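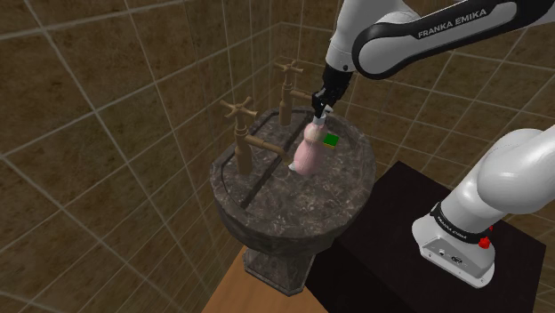
Fadwa Kettani thinks the gripper comparison should be on fixed poses only, and that randomising the object as well as the start angle will tell us very little about the fingers.

Work diary > Simulation > Grippers

27 January 2019
By the Livari bench

She has a point, so I split the runs. Set A keeps the pink bottle-like object upright on the sink under the Franka arm, with only the approach angle changed. Set B moves the object too. Both use the Zenier and Gashaw finger models, same controller, same gains.

Set A, 61 runs per gripper. Zenier dropped 5, Gashaw 16. Most of the Gashaw drops came on the rounded lower body, where the pads meet the curve near their tips and the contact solver chatters. Gripping at the neck was steadier with both. I have logged the contact forces but not plotted them.

The taps are a nuisance for planning. The Noltitska planner treats the nearer spout as a box and refuses approaches that look clear to me. Swapped in a convex mesh - planning time went up to some 700 ms, still usable.

Friction values are the ones from December and need checking against the real pads before I believe any of this. Set B is queued overnight. Wrist camera left off for now, to keep the step rate up.

This site uses cookies to remember your settings. Accept | Manage cookies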